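Albertina Frade
@albertinafrade

Thread on sorting small loose stuff into open containers. I've been redoing the toy and craft storage at Drergate since May and have opinions about bins. 1/
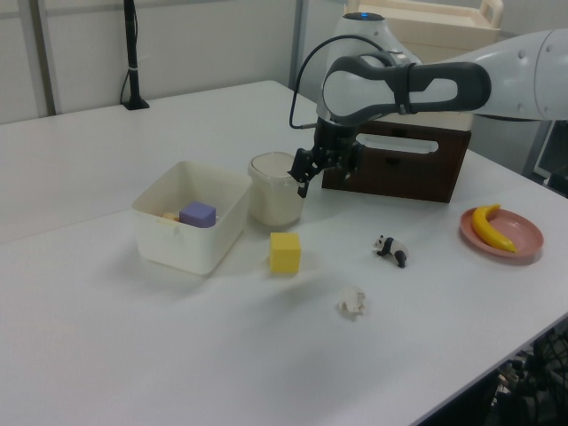 2/ First rule I settled on: sort by size before you sort by category. Foam cubes and small wooden blocks can share a bin. Figurines get their own, or they end up at the bottom under the foam and you tip out the whole thing to find one animal.

3/ Foam cubes are nearly all volume. They weigh nothing, so a bin full of them slides if you brush it with a sleeve. Put a few wooden blocks in the bottom first. The bin stays where you left it.

4/ Flared sides vs. straight sides. Flared bins nest when empty and are easier to reach into. Straight sides hold more for the same shelf width. I use flared on the table and straight on the shelf.

5/ Round containers waste space next to square ones. I still keep one wide cup out during a sort, for anything I can't place in a couple of seconds. It gets emptied at the end of the session. If it's full before then, the categories are wrong.

6/ Translucent is good enough. You don't need to read the contents through the wall, you need to see whether there's anything in there. Fully opaque boxes get a label on the short side, facing out.

7/ Wooden boxes: check the handle slots before you buy. A slot cut low in the face will let small blocks out when the box is tilted. I measure from the floor of the box to the bottom edge of the slot and fill to 30 mm under that.

8/ Trays with raised handles don't stack. Obvious once you own them. They go on the top level or they go on their own shelf.

9/ Work on a white or very pale surface if you have one. Yellow and purple foam show up immediately. White scraps of paper don't, so wipe the table down by hand at the end instead of trusting your eyes.

10/ Trash comes first. Pull out paper, tissue, tape and packaging before you touch the toys. It takes a minute and you stop handling the same bit of crumpled paper every time you reach past it.

11/ Order I use on the table: open bin on the left, cup in the middle, deep box behind, unsorted items in front. I'm right-handed. Huguette Mallet runs the same layout mirrored and gets through a table at the same speed I do.

12/ Session length is 30 minutes. After that I start putting things in the nearest container. Huguette's limit is longer, but she also re-sorts more.

13/ Several people asked about the Lustix bins. They're fine. The lip is stiff and the corners clean easily. The small ones come in packs of 8, more than I needed, and the extras now hold rubber bands.

14/ The Simiyu crates are deeper and better for shelves, but the finish marks if you drag them. Lift them or put felt underneath.

15/ On labels: plain words, one per container. BLOCKS. ANIMALS. FOAM. I tried color codes for a while and had to keep a key taped to the shelf, so I took them off again.

16/ Next up is the bead drawer, 1,000 pieces in a single Plurkari case with a broken divider. Separate thread when I get to it. If you know where to buy replacement dividers, replies are open.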